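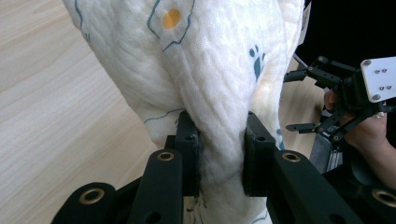 I have been through a lot of baby blankets, and the Gunholm quilted one is the first I've bought a second time. My first came in March, right before my niece was born, and I bought it mostly to have something to throw over the couch arm when she visited. Well, she visits a lot! It's white, which I know, I know, but the print won me over: skinny blue outlines wandering all over the place, an orange-yellow dot here and there, and a little teal-blue paw print that my sister now calls "the signature." It's a sparse print, with plenty of plain white between the drawings, and I like that so much more than the wall-to-wall elephants on everything else in the store.

Let's talk about the texture, which is the main reason to get this over a plain swaddle. The whole thing is crinkled, with wavy stitched ridges running across it, and it gives the blanket some body. You can grab a fistful and it bunches up nice and thick (great for wedging behind a small back during tummy time, or under your own elbow on a long feed). My old Floneck blanket was smoother and prettier on the shelf, but it slid off everything. The stroller, the couch, me. The Gunholm stays where I drop it.

Washing. I do mine on warm with the towels and tumble it on low, and the puckers come right back. The first wash did pull it in a bit, mostly lengthwise, so if you're between sizes get the bigger one. I don't iron it and I can't imagine why you would. It takes forever on a clothesline in humid weather, though, way longer than a thin muslin, and if you only own one you'll be standing there at bedtime feeling the corners and hoping. That's how I ended up with two.

Stains: sweet potato came out with a soak, blueberry mostly did, and the iron drops left a mark that I've stopped fighting.

Now for the gripes. There's a narrow white label sewn into the edge and it sticks out. My niece loves it and chews on it constantly, so maybe that's a plus, but I would have liked it tucked into the seam or left off. I thought about snipping it and chickened out, because I was sure I'd nick the stitching. The other thing is lint. White quilting with deep creases picks up every dark thread in the house, and a lint roller skims right over the low spots. You have to pick things out with your fingers. If you've got a black dog, think hard.

My friend Despina has the Brimeck version, so we swapped for a weekend. Hers is softer straight out of the package, I'll give it that, and it folds down smaller for the diaper bag. But after a couple of months the ridges on hers had gone kind of flat, and mine still feel like they did in the spring. She wanted to keep mine. I said no.

I wouldn't use it in the crib (that goes for any loose blanket with a little one), and it's too warm for a car ride in the middle of summer. For floor time, stroller naps where you're right there watching, drying off after the tub, and mopping up a grown man's spilled coffee, it's been terrific.

Would I buy a third? Probably, if they ever bring back the yellow one. I give it 4 out of 5, and the missing point is for the label.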